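Pre-use check, hand-held gripper pair (Plorkico kit, on trial)
Checked by: Irén Veres
Date: 2024-06-27
Kit no.: 514
Supplier: Clola

1. Housings, cracks and chips — PASS
Both fine. I ran a thumbnail round the seams and nothing caught.

2. Housing screws — PASS, with a grumble
One was a quarter turn slack on the left unit. Nipped it up by hand. Please don't use the power driver on these, Brakano quoted us 60 euros for a new housing and I'd much sooner spend it on cake!

3. Yellow fingers, edges and fit — PASS
No burrs. I dragged them over an old pair of tights (best test I know) and didn't get a single snag.

4. Trigger return — COMMENT
Springs back every time, but the right one feels stiffer than the left. Fine for me, though anyone with small hands might moan after an hour. I've asked Clola whether it can be adjusted.

5. Soft fabric trial — see below
This is the bit I was looking forward to. T-shirt flat on the bed, one gripper at the collar end and the other lined up with the fold.

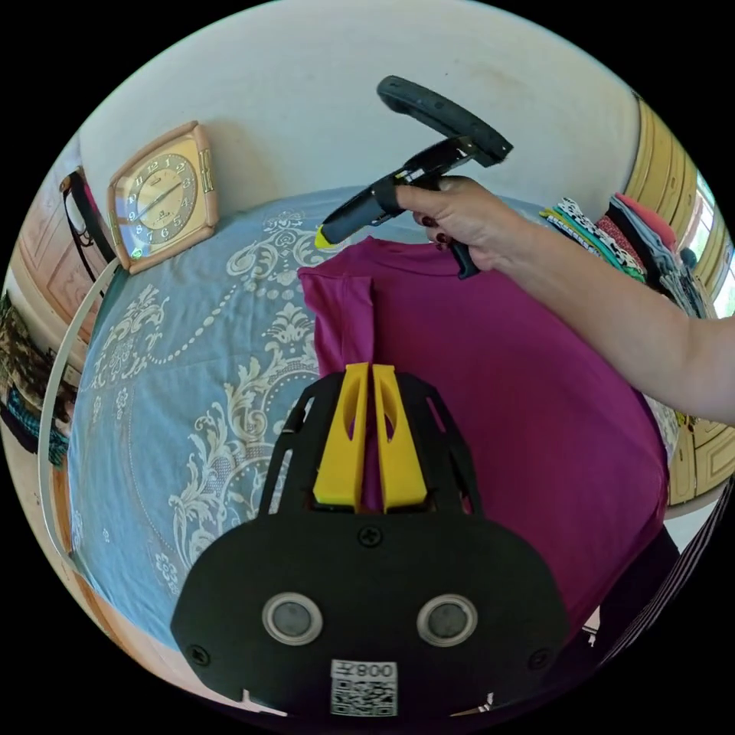 Item 5: magenta T-shirt, yellow tip at the top edge.

Mind your knuckles when the two units come in close together — there's not much room if you're both concentrating on the same bit of cloth.

6. Lenses — PASS
Wiped with the dry cloth only. No sprays, please.

7. Labels — PASS
Still stuck down at the corners, codes scan first time.

8. Carry case — FAIL
One latch won't stay shut. Van Rooij sell a better case, so I'd ask for that before we pay the 2,770 for the full set.

Overall: OK to use, apart from the case. Next check in July, and I'll redo item 4 then with someone else's hands.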